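Finding Our Way Back to the Psalms

By Marisol Trujillo
December 29, 2024
14 shares | 9 comments

If you've been anywhere near the parish hall at Herneck on a weeknight lately, you've probably heard us before you saw us. The evening psalm group is growing, and I couldn't be happier about it!

We began in July with 4 people, one borrowed hymnal and a very patient pianist named Samer. We now have 26 on the list, and on a good night the singing carries all the way out to the parking lot. Some of our members grew up with Vespers. Others had never opened a breviary in their lives (I was one of those, so please don't be shy about the ribbons).

What I love most is how the psalms refuse to be polite. Psalm 88 ends in the dark and just stays there. Psalm 13 asks "How long, O Lord?" over and over, and then, in a couple of lines, the same voice is singing. I had heard those words at Mass for years and never really listened. Praying them out loud, one side of the room answering the other, you start to hear your neighbor's troubles in them as well as your own.
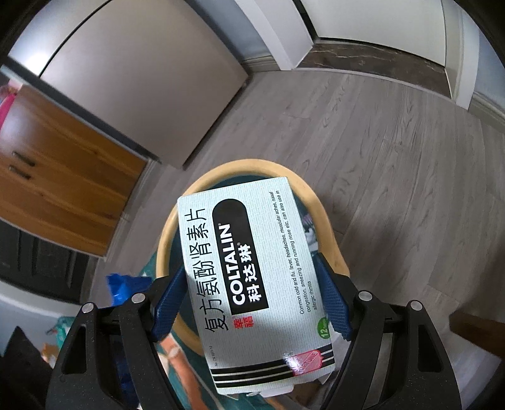
A box of Coltalin held over a round waste bin.

Father Cordier joined us for the last session before Christmas and talked about why monks have always prayed the psalms slowly, with a pause in the middle of each verse. We tried it his way. The first few pauses were a mess, with half of us charging ahead and the other half waiting, but by the Magnificat we were breathing together, and the quiet between the lines felt as full as the words. I went home humming and couldn't get to sleep for ages!

In the new year we're starting on the Songs of Ascents, Psalms 120 through 134, which pilgrims are thought to have sung on the road up to Jerusalem. They're short and wonderful, and a great place for a beginner to jump in. Mrs. Clollell has typed out the first 11 in large print, with the pauses marked, and there are copies on the table by the side door. Please take one home, even if you can't come.

We meet at 7 in the small hall, and we're done by 8. No audition, no Latin required, and you can sit in the back and just listen for as long as you like.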